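How to label boxes for an office move (so you can find stuff after)

Updated August 2022

Did three of these now. Last one was 35 people, 397 boxes, one floor to another building across town. Writing this down fast before I forget it all again. It's about labels only. Vans, leases, internet, parking permits, look elsewhere.

What you need

Box labels, big ones, the kind that take up half a sheet of paper
Fat black markers, one per person plus spares (they walk off)
Clear packing tape
Colored tape or colored dot stickers, one color per area of the new place
A floor plan of the new place, even hand drawn
A spreadsheet, shared, that everyone can open on a phone

Time: an afternoon to set up, then ten minutes per person on packing day if you set it up right. If you don't, a week of people opening boxes in the hallway.

Step 1. Draw the new place first

Start with where things are going. Print the floor plan, get a pencil, and cut the floor into areas. Not too many. We had 18 the first time and it was way too many, people could not keep them straight, and two of the areas were really just the same hallway. Second time six. Six was fine.

Give every area a letter. A, B, C and so on. Skip I and O, they look like 1 and 0 once someone writes them in marker while holding a box on their knee.

Every area needs a hard edge. A wall, a door, a pillar. "Near the window" is not an area. If two teams share one big open room, run a line of masking tape on the floor the day before and put the letters on both sides of it.

Don't forget the areas that belong to no team. Kitchen, copy corner, coat closet, the long wall where things just sort of collect. Those need letters too. Same goes for the table everyone drops mail on. Anything without a letter ends up stacked inside the front door.
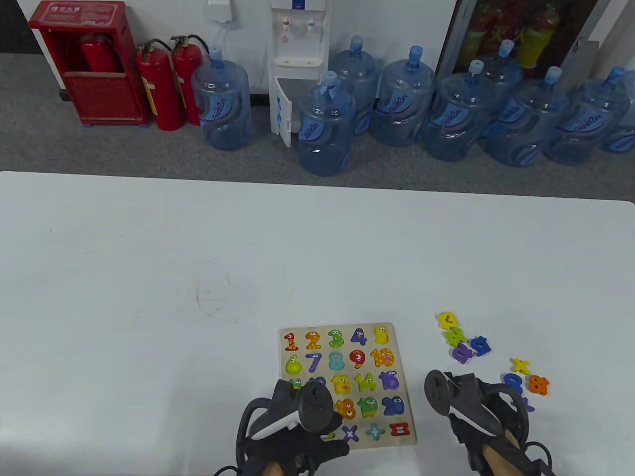
Then hang a big letter in each area at the new place. Eye level or higher. Not on the door, doors get propped open and the sign ends up facing the wall. Tape it to the wall opposite the door so you see it walking in. Paper is fine. Make the letter fill the whole page.

Step 2. One number per box, no repeats

This is the step people argue with. They want each team to have its own numbers, so Sales 1, Sales 2, Finance 1, Finance 2. Don't. You get five box 1s and the movers only read the number.

One run of numbers for the whole move. Box 1 to whatever. Print the labels with the numbers already on them, and hand them out in blocks. I gave each team a block of 80, bigger than any of them needed, and left the unused ones blank in the sheet. Gaps are fine. Repeats are not.

So a label says:

Area letter (huge)
Box number (huge)
Name of the person (small)
Two or three words on what's in it (small)

That's it. No "fragile" written in pen. Use a fragile sticker or don't bother, the written ones get ignored.

Carla Qudah did our second move and had people write the old desk number on there also. Dropped it for the third. Movers kept taking the old desk number for the new one, and a printer ended up in the wrong room for two days.

Step 3. Label two sides and never the top

Top gets covered as soon as you stack. Put the label on one long side and one short side. Same label, so print two of each. Upper left corner if you can, that's where hands aren't.

Tape over the whole label, not only the edges. Marker smears in rain. Labels peel in a warm van. Clear tape fixes both.

If a box gets reused from an earlier move, cover the old label completly. Or tear it off. A box with two numbers on it goes to whichever one the guy sees first.

Step 4. Add color

Letters and numbers do most of the job. Color does the rest, it's what you see from across a room with your arms full. One color per area, a strip of tape around the corner of the box so it shows on two sides.

Rules I'd stick to:

Don't use white, tan or brown tape. Vanishes on cardboard.
Don't use two blues. Someone will buy light blue and dark blue and in a dim stairwell they're the same thing.
Put the same color on the wall sign. Obvious but we forgot it once.
Never color alone. Some people can't tell red from green, and no one says so until the boxes are down. 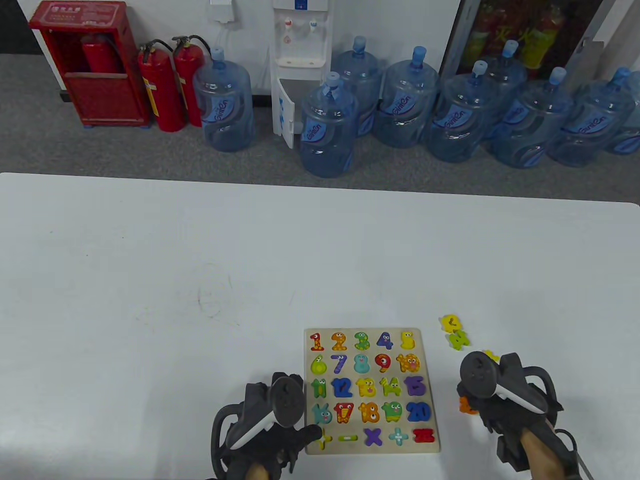 Color gets useless when there are too many things wearing it. One color per area, works great. One color per person, forget it, you run out of colors you can tell apart and start doubling up. Same thing on that kids' number puzzle, the board with the rows of five: the 1 is red and the 17 is red too, 3 is green and so is the 19. Fine for a puzzle, the shape tells you which is which. On a box the color has to mean one place only. If you have more areas than good colors, give two areas the same color only if they're at opposite ends of the building, and make the letter bigger.

Step 5. The sheet

Keep it short or people won't fill it in. Ours has five columns. Box number, area, person, contents, arrived yes/no.

Fill in the numbers ahead of time. People only type their name and contents next to a number they already hold. If they have to make a new row they'll do it wrong, or they'll sort the sheet, and then everything is off by one. Lock the number column. Lock the header too. Ask me how I know.

Contents should be words you'd search for later. "Misc" is banned. So is "desk stuff". "Cables, stapler, blue binders" is good. "Tax 2019" is very good.

Bart Goossens wanted photos of the inside of each box before closing. We tried it for the storage room only. Worked OK there, lot of odd parts with no names. For desks it's overkill, skip it.

Step 6. Things that aren't boxes

Chairs, monitors, plants, whiteboards, the coffee machine. All need a label and all need a row in the sheet. Same run of numbers.

Chairs: tie a tag on the arm. Tape leaves gunk on fabric.
Monitors: label on the back and on the cable. Bag the cable and tape the bag to the stand.
Desks with parts: every part gets the same number, then a letter after in small. 212a, 212b. Put the screws in a bag, label the bag, tape it inside a drawer. Not on the outside.
Whiteboards: label the back. Marker on the front will wipe off and so will your number.
Anything with liquid in it: empty it first, then label. Full bottles go last and go upright.
Keys: don't pack them. Somebody carries them in a pocket.

Check early what the movers won't take. The firm we used last time, Bodar, sent a list, which was good, except it came the night before. Ask for the list when you book. Then put a big X label on everything that stays or goes by car, so it doesn't get swept up.

Step 7. The open-first box

Every area gets one box that's marked OPEN FIRST. Scissors, tape, power strips, paper towels, a pen, a spare copy of the floor plan, phone chargers. Bright strip of tape all the way around. Goes on the van last so it comes off first.

Only one per area. If everyone marks their own box open first you've got nothing.

Step 8. Moving day

One person at the old door, one at the new door. Both with the sheet on a phone. Old door calls out trouble, like a box with no label. New door reads the letter out loud and points. Sounds dumb. Works. Movers like it.

Tick "arrived" when the box is in its area, not when it comes through the door. We did it the other way on the first move and had every box ticked and a pile of them in the elevator lobby.

Stack with labels facing out. Say it at the start, say it again after lunch.

No-label boxes go in one spot. Don't guess. Don't let people take them "to check". At the end open them one by one with everybody there, takes a few minutes.

Step 9. After

Leave the wall signs up for a week at least. Leave the sheet open for a month. People will search it for the weirdest things, we were still looking up a laminator three weeks in.

Break down boxes same day they're emptied, and pull the labels off if you plan to pass the boxes on. Filter the sheet for anything not ticked. Go find those first, before you hang a single picture.

Common mistakes, quick list

Handwriting the numbers. Print them. A 1 and a 7 look the same by the end of the day.
Starting to pack before the labels exist. You end up relabeling everthing.
Heavy boxes. Books go in small ones. Nothing to do with labels but still.
Letting one team do its own system. There's always one team. Their stuff is always the last to turn up.
Cheap markers. They dry out by noon.
Changing the floor plan after labels are on. If you have to, change the wall sign and leave the boxes alone. Much faster.

Questions I got on the older version of this page

QR codes? Tried them on the third move. People scanned the first few and then stopped. If your group likes that sort of thing go ahead, but print the number in big type as well.

Smaller office, ten people or fewer? Skip the color, keep letters and numbers. Three areas is probably plenty.

Storage in between? Add a sixth column, shelf or unit number, and photograph the stacks before the door closes. Write down who has the padlock code.

Label template is the plain half sheet one, two to a page, set the number to 150 point and the letter bigger than that. Test one page first, our printer cut off the bottom edge on the whole first batch.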